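August
Povby Working Papers in Retail Property

4. Lease terms and shop turnover in second-hand retail

4.1 Sites and leases

The panel covers 60 shops let to resale chains and independent second-hand traders in the Povby and Nogueira shopping districts. Each shop was followed from the month its lease was signed. Clothing makes up the largest share of the stock sold, followed by books, household goods and used electricals. We left out market stalls and charity shops, as both are let on terms that are hard to compare with an ordinary commercial lease.

Rents were taken from the signed agreement and not from the asking price. In a falling market the two can be far apart, and several landlords in Nogueira kept asking rents unchanged while offering long rent-free periods. Where a rent-free period was given, we spread its value over the first term. Service charges are reported separately — they vary with the age of the building more than with the type of tenant.

4.2 Turnover and length of stay

Monthly takings were available for 336 shop-months. Gaps are mostly from the early part of the panel, before Ciltero moved its branches to a single till system. We did not fill these gaps.

Shops on short leases with a break clause stayed longer than we had expected. Tenants who could leave early tended to take larger units, and most of them renewed. Tenants on fixed terms chose smaller units and were more likely to sublet part of the floor. Footfall outside the door had only a weak link with takings once floor area was allowed for. Second-hand shops appear to draw customers who are already planning the trip, and a side street did them little harm.

4.3 Differences by stock type

Clothing shops turned over their stock fastest. Used electricals were the slowest, and they also needed the most back-room space per pound of sales. A unit of this kind must be checked and priced one item at a time, and larger goods such as desktop computers (Figure 3) take up bench space while this is done. In the 8 shops where electricals were the main line, back rooms took up 25 per cent or more of the let area.
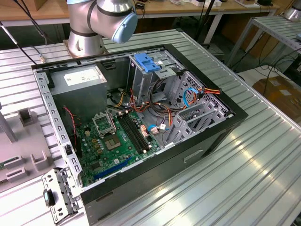

Figure 3. Desktop computer tower on its side with the side panel removed.

This matters for rent, as landlords in both districts charge back-room space at a lower rate than the sales floor. Plundiris, which lets units by the whole floor at one rate, had no tenants dealing mainly in electricals. We return to the point in Section 5, where rent per square metre is recalculated on sales area alone.

© Povby Working Papers in Retail Property | Contact the editorial office | Back to top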